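Selling an inherited thangka: auction house or local dealer? 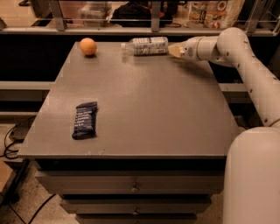 Gray table with the drawers under it, ball and plastic bottle on top

Posted by Rhea Dagdag

Hi everyone, long-time reader, first time asking anything. My aunt left me a painted thangka, a Green Tara on cotton with a silk brocade mount, and I'm trying to figure out the best way to sell it. She bought it from a gallery called Dalisay back in the eighties and I have the original receipt plus one typed letter from the gallery calling it "19th century, Tibet." No other paperwork.

It's 39 inches tall with the mount, and the painting itself is a good bit smaller. There's some creasing across the lower third where it was rolled, and a little paint loss on one of the lotus petals. The brocade is frayed at the bottom but I kind of like it that way.

I sent photos to two places. Brernine (the auction house) said they'd take it for their June sale of Asian works, but they want a seller's commission plus a photography fee of $135, and they wouldn't commit to an estimate until they see it in person. A dealer in town, Jivent, offered to buy it outright after looking at it for maybe ten minutes. Cash, same day. It was less than I hoped for, but I have no idea if what I hoped for makes any sense!

Has anyone sold something like this? Should I get it cleaned or remounted first? And does that gallery letter count for anything?

Posted by Sarla Tiwari

Please don't get it cleaned or remounted! I'll say that first and loudest. I helped my cousin sell three thangkas from her father's things and the one that did worst was the one he'd had "freshened up" by a framer. Somebody had gone over the gold lines with new paint and the specialist spotted it right away. Buyers like the old brocade, frayed or not, and if it needs stabilizing the next owner will want to pick their own conservator.

On the letter, yes, keep it, and keep the receipt with it. The date in the letter is only the gallery's opinion and a specialist will make up their own mind (ours got moved later by a good fifty years, which stung). But the receipt shows it was already in this country in the eighties, and that's the part an auction house will really care about. Do you have any old photos of it hanging in your aunt's house? Dig through the albums. We found one from a birthday party with the painting right there behind the cake and it went into the catalog notes.

As for the two offers, I'd take it in to Brernine in person before deciding. Ask them in writing:

What's the commission, and is insurance on top of it?
What reserve would they set?
Do you owe the photography fee if it doesn't sell?
What do they charge if you pull it before the sale?

That last one got us. Also look at the back while you have it down. If there's any writing behind the figures, usually three syllables lined up at the forehead, throat and heart, take clear pictures of that and send them along. And don't roll it again if you can help it. Flat, face up, acid-free tissue, big shallow box.

Posted by Pacita Policarpio

take the cash. I sold a bronze at auction and by the time they took out their cut and the fees and I waited 49 days to get paid I was barely ahead of what the shop had offered me. plus the first time around it didn't sell at all and I had to go pick it up

Posted by Lilibeth Galang

Sort of in between the other two here. A same-day cash offer after ten minutes isn't a bad sign in itself, dealers who know the stuff do look fast. But I'd ask Jivent if they'd take it on consignment. Mine did that with a pair of small mandala paintings, we agreed on a bottom price, and they had them in the window for most of a year. I did better than the outright offer. It's slow though, so it depends how soon you want the money.

The other thing is I'd check past results for Green Tara paintings of a similar size. I used Zonow for that, you can search without paying but you only see a few results a day. Ignore the huge numbers, those are for much earlier pieces. Look at the ones with creases and paint loss like yours, and look at how many went unsold too.

Is the inscription thing Sarla mentioned visible on yours? Now I'm curious.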